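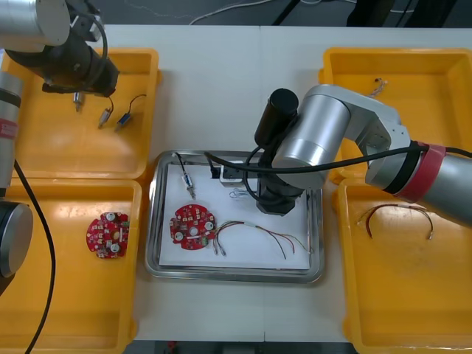
Gripper vs straight tool for sorting small electromechanical bits and wiring — which arm gets what?

Cường Đặng
Posted 29th December

Two silver arms, one white table. Left one has the black gripper and works over the yellow trays, right one has a black cylindrical end effector that comes straight down over the steel tray. Trying to decide if I keep them different or buy a second gripper. Quote from Garnitz is $800 and I'd rather not.

Parts are small metal cylinders, little bits with leads on them, round red boards, loops of thin wire. The boards are the headache. One in the steel tray has a whole bundle of coloured wires off the side and I don't want anything landing on those. Running a Camon controller on both arms. Anyone compared the two on this sort of stuff?

Waldemar Górecki

Keep them different. I ran the same comparison in July, 8 part types, both tools. Gripper won on 6 of them, mostly anything with a body you can get fingers around. Straight tool was better on flat boards, provided you stay off the capacitors. Go for bare board and set your own approach height, the default on the Camon is too low.

Wire loops were rubbish with both. Don't judge either tool on those.

Also check your cables before you blame the gripper. Mine was dragging on the wrist at full rotation — looked like bad grip, was just the cable pulling. Left a longer loop and limited the joint to 358 degrees, no trouble after.

Ikum

second gripper every time. less to calibrate

Triantafyllou

Paper in the steel tray, good idea, keep it. Cuts the glare heaps if you've got a camera overhead. I'd spend the money on a better camera before another gripper tbh. Try softer finger pads frist, cheap and you can swap them back in a minute.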